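Gripper Shopping, Part Two: What 200 a Month Gets You

Akgate Workshop Notes – March 17, 2019

We have 11 months left on the equipment budget and two quotes on the desk, one from Khoury and one from Rulurska. Both promise that their arm will pick up "anything you throw at it." I have heard that before.

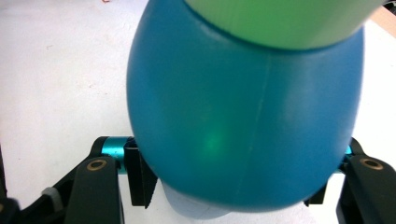

Before we sign for an arm, I want to know what the fingers have to cope with. Flat boxes are easy and every sales video is full of them. Rounded plastic is where I expect the money to go. A smooth blue body that bulges in the middle and narrows at the bottom gives two flat jaw pads very little to press on, and neither quote says a word about pad shape. Khoury lists spare pads at 169 a pair. Rulurska lists them as "on request," and I read that as more.

The black hand-held gripper costs us a fraction of either arm, and I'd like to see a good deal more done with it before anybody talks about leasing. Clirko, who would handle the install, want a deposit in April. They can want it.

Still missing from both quotes:

Pads in a softer material, with a price next to them.

What happens to the service plan if we change the fingers ourselves. Khoury's wording could be read either way – I asked, and got the same paragraph back.

Shipping for the return, if the trial goes badly. Rulurska covers delivery and goes quiet after that.

Training days. Two are included with the Khoury arm, on their premises, travel at our cost.

I have put the lease at 200 a month in the draft budget, with the pads on a separate line so they can't get lost in it. The install line stays blank until Clirko send something in writing.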